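把抗生素吃完，这话谁说的

我外婆有一个铁皮饼干盒，里头全是药。半板阿莫西林，三粒头孢，一小瓶标签磨得看不清的什么霉素。谁咳两声，她就把盒子端出来，像端一盘瓜子。我小时候没觉得有什么不对，直到去年冬天，我在福克科姆（Forkcombe）租的房子里嗓子疼得咽不下口水，顺手拉开床头柜的抽屉，发现我也有这么一抽屉。

那天我没吃。倒不是觉悟高，是那盒药过期两年了，我怂。第二天去诊所，给我看病的是奥兰多·希拉尔多（Orlando Giraldo）医生，瘦高个，说话慢，拿压舌板看了我一眼，说病毒性的，回去喝水，睡觉。我说您不给开点药？他说开什么药。我说消炎药呀。他叹了一口气，那口气长得我到现在还记得。

后来我就老想着这口气。

我写健康专栏好些年了，写过减盐，写过近视，写过老年人摔跤，唯独抗生素这事我一直绕着走，总觉得道理大家都懂：别乱吃嘛。可那天回家我在地铁上琢磨，“别乱吃”和“一定要吃完”，这两句话我从小听到大，它们到底是不是一回事？要是我开了七天的药，第四天就活蹦乱跳了，剩下三天的药吃进去，算听话呢，还算多吃了？

我拿这个问题去问了一圈人。

先问的是千代（Chiyo Ikeda），她在伊塞特霍尔姆（Isetholm）的一家医院做临床药师，跟我是多年的网友，见面不超过三回。她回我一条特别长的语音，我听了两遍。大意是，“吃完”这个说法流传得太久了，久到很多人忘了去问疗程的天数当初是怎么定的。有些病，比如结核，疗程就是得长，少吃一天都不行，这个没有商量。可有些常见的感染，近年的研究一直在比较短疗程和长疗程，不少情况下短的并不差。她说麻烦就麻烦在，这两种情况落到病人耳朵里是同一句话。

“那我该听哪句？”我问。

“听给你开药的那个人的那句。”她说，“你要是第四天好了，打电话问他，别问我，也别问你外婆。”

行吧。

我接着去找人聊。我们这边的社区健康中心前年做过一次居民问卷，牵头的是尼迪娅·瓦曼（Nidia Huamán），一个笑起来整层楼都听得见的女人。她发出去一摞表，收回来1,080份，去掉没填完的，剩下974份能用。她把结果打印出来摊在桌上给我看，边角还沾着咖啡。我最先看的是“家里有没有剩下的抗生素”这一栏，答“有”的占到大约70%。我说这么多？她说你先别急着惊讶，你家有没有。

我没吭声。

尼迪娅自己也说了，这份问卷就在几条街上发，填的人又多半是本来就爱往健康中心跑的，不能拿出去代表谁。我喜欢她这一点。这几年我见过太多人拿着几十个人的数据就敢讲全人类的事，网上转得飞快，评论区吵成一锅粥，吵到最后谁也不记得原来那几十个人是哪儿来的。

她还给我看了另一道题：为什么没吃完？选得最多的是“好了就不想吃了”，再往下是“忘了”，还有“胃不舒服”。有个人在旁边的空白处写了一行小字：想留几颗，看病太贵。

这行字我看了挺久。

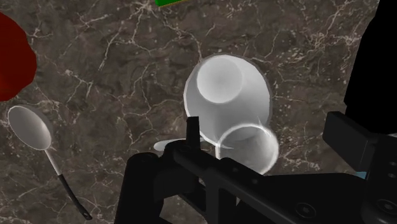

我们平时讲耐药，讲着讲着就成了批评教育，好像问题全出在老百姓贪便宜、不听话、爱自作主张。可你想想，一个人请半天假要扣钱，挂号要排队，排到了医生看三分钟，他下回喉咙再疼，抽屉里又正好有几颗现成的，你让他怎么选？我不是说他选得对。我是说，光在墙上贴一张海报，海报上画一个哭脸的细菌，这事解决不了。

说到海报，我得讲讲欧塞维奥·奎尔沃（Eusebio Cuervo）。他在科雷亚（Correa）开了快30年药房，最烦的就是海报。他跟我讲，从前人家进门说“给我来点消炎的”，他就得从头解释：消炎药和抗生素不是一个东西，布洛芬是消炎的，阿莫西林是杀细菌的，感冒多半是病毒，杀细菌的药拿它没办法。一天说二十遍，嘴皮子都磨薄了。后来他换了个办法，先不解释，先问：“您哪儿不舒服？几天了？发烧吗？”他说十个人里头，多数聊着聊着自己就不提那茬了，因为他们要的是有个人听一听，顺便告诉他们哪种情况得赶紧去医院。

我问他，碰上非要不可的呢？

“没处方就是没有。”他两手一摊，“骂我的也有，有一位骂完了第二天又来买创可贴，还跟我说早上好。”

我跟欧塞维奥聊得太开心了，差点把正事忘了，就是剩药怎么办。这个各地规矩差得很多，有的地方药房回收，有的地方有专门的箱子，有的地方什么都没有。他的药房门口有一个回收箱，街坊什么都往里扔，药、电池、眼镜盒，有一次还有半包饼干。他的意思是，不管你住哪儿，先打个电话问问附近的药房，千万别冲进马桶。倒进下水道的抗生素跟着水走，水里的细菌也就跟着见世面了。

这话我觉得比海报好懂！

当然也有人不买账。雷达·拉马丹（Reda Ramadan）是我以前的编辑，看了这篇稿子的初稿，回了我一句：你这么写，读者会以为可以随便停药。我俩为这个在电话里争了一个多钟头。他的担心我懂，公共卫生的话向来是越短越好，一句话里拐两个弯，传出去就只剩一个弯了。“把药吃完”短，好记，几十年就这么讲下来了。你现在跟大家说“要看情况”，大家听见的可能就是“随便”。

可我还是想这么写。读者不是小孩子，把话讲全一点，他们听得懂。再说了，那句短的话讲了几十年，我外婆的饼干盒不还是满的吗？

吵到后来，雷达让了一步，要我把下面这几句写得清清楚楚，我照办：医生给你开了抗生素，按他说的剂量和天数吃。觉得好了想停，或者吃了难受、起疹子，联系医生或者药师，让他们拿主意；要是喘不上气，或者脸和嗓子肿起来，马上叫急救。剩下的别留，别给家里人，也别给邻居。别拿上次的药治这次的病，哪怕症状一模一样。

写完这几句我给外婆打了个电话。她今年耳朵更背了，我喊了半天“抗生素”，她以为我问她要不要“看深圳”，高高兴兴地跟我讲起了我表姐的房子。我说外婆，你那个饼干盒还在不在？这句她倒听清了，说在呀，你要什么？

我说我不要什么，等我回去咱们一起理一理。

五月的时候我真回去了，坐了四个小时的车。我们俩趴在桌上一样一样地翻，她戴着老花镜念名字，我查日期。最老的一板药比我表姐的小孩岁数还大。退烧药没过期的我给她留着，创可贴留着，剩下的装了一袋子，第二天拎去镇上的药房。柜台后面的小姑娘接过去掂了掂，问我，就这些啊？昨天有个大爷拿来两袋。

盒子外婆不肯扔，现在里头装的是针线。至于希拉尔多医生，上个月我又因为嗓子疼去了一趟，这回他给我做了咽拭子，等结果出来，是链球菌，开了药。我老老实实定了闹钟，到点就吃。

发表于2018年8月30日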